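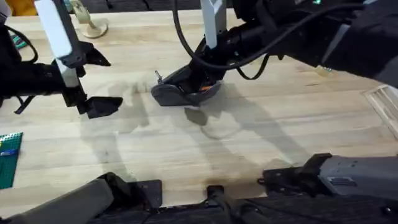
Fig. 3. Wooden tabletop with lamp base at the back; note the direction of the long shadows.

Print this page
E-mail this page

Workspace Lighting, Unit 3: Shadows on a work surface
Notes by Nazar Kuzmenko. Revised Oct 8, 2018

3.1 Terms
A shadow has a dark core (umbra) and a softer border (penumbra). The width of the border depends on the size of the source and on the distance between the object and the surface it falls on. An object close to the table gives a firmer outline than one held well above it.

3.2 Reading Fig. 3
The shadows stretch from upper left toward lower right. Broader ones cross the middle of the table and fade toward the lower right. Compare the rounded grey shape directly beneath the lowered gripper, which sits close to the tabletop.
Direction alone does not fix the height of the source. For that you need the height of one object and the length of its shadow.

3.3 Worked case
Object height 52 cm, source elevation 55 degrees. Shadow length = height / tan(elevation), or nearly 36.4 cm. Assume a level table and a distant source. For a desk lamp the rays diverge and the formula gives a poor result.

3.4 Exercise
Trace the shadow outlines on the printed figure in pencil. Mark the direction of each with an arrow. Bring the tracing to the Trevilent room, along with a ruler and a protractor.

Reading: Symonenko, M., course reader, section on small sources. Myroslav Symonenko will take the tutorial.

E-mail this page
Print this page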